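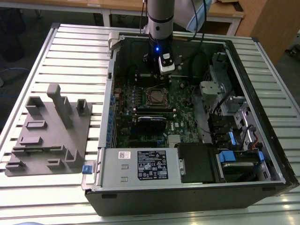
Refurbished office PCs from Jandale — worth it or not?

mossbank
Our village hall wants a computer for the bookings and the odd bit of printing. Jandale are doing ex-office towers with a 2 year warranty and "performance restored to as new" in big letters on the listing. Has anyone bought one? I'm inclined to think "as new" means someone wiped it with a damp cloth.

kettle_on
Bought two from them for the shop. One's been fine. The other came with a fan that sounded like a hairdryer and they did swap it, but I had to pay the postage back and that stung. Read the warranty page before you order, the postage bit is near the bottom.

oldgreyfox
What does "performance restored" even mean? Processors don't wear out like brake pads. Either it's as quick as the day it left the factory or it's broken. What slows an old machine down is a tired hard drive and years of junk. Put a solid state drive in, clean install, done. You can do that to any old office tower you get given for nothing.

mossbank
That's what I suspected. The listing also says "6 stage inspection" and doesn't list the stages. I wrote and asked. The reply said the stages were "thorough".

Prollton_Pete
I'll stick up for them a bit. I've had three refurbs over the years, one from Jandale and the others from Wivard, and the Jandale one is still going in the back bedroom. You're paying for someone else to have done the fiddly part. Not everybody wants to spend an evening on their knees with a screwdriver.

oldgreyfox
Pete, fair enough, but is one still going evidence of anything? Mine came out of a skip and that's still going too.

Prollton_Pete
It's more evidence than you've offered for "processors don't wear out".

dripfeed
Can we talk about the thermal paste thing. Every refurb seller now charges extra for "premium paste renewal". Wivard wanted to add it to my order and when I asked what temperature drop to expect they couldn't tell me. Old paste does dry up, I'm not disputing that, but a tube is cheap and it does several machines. If they've really inspected the thing they should have done it already.

kettle_on
Agree on the paste. Disagree that everyone should do it themselves. My brother-in-law had a go and bent the pins in the socket, and that was the end of that board.

oldgreyfox
Then he didn't line it up first. Take your time, don't push.

kettle_on
I'll pass that on, he'll be thrilled.

Trevor2000
For a village hall I'd worry less about the paste and more about whether it'll run a current version of Windows. A lot of these ex-office lots are being sold off precisely for that reason. Ask for the exact processor model in writing. If they'll only say "i5" walk away, that name covers more than a decade of chips.

mossbank
Good point, the listing does just say "i5". Also there's a line about the drive having "under 4000 hours" but no report or screenshot to back it up. Am I being unreasonable asking for one?

dripfeed
No. It takes a minute to read it off the drive. I'd want the number for the actual machine they're sending me, as well — one screenshot on a listing could be from anything.

Prollton_Pete
You lot would haggle over a jumble sale. It's a bookings computer!

Trevor2000
It's a bookings computer with people's names and phone numbers on it, so I'd still want it getting security updates.

mossbank
Update. Jandale came back with the processor model and it's too old for what we need. No word on the drive hours. They've offered a newer one for a fair bit more, same wording on the listing. I'm going to ask round the offices in Prollton first and see if anyone is throwing out something decent in November.

oldgreyfox
Take a torch and have a look inside before you carry it home.

Contact us | Copyright, all posts remain the property of their authors | Back to top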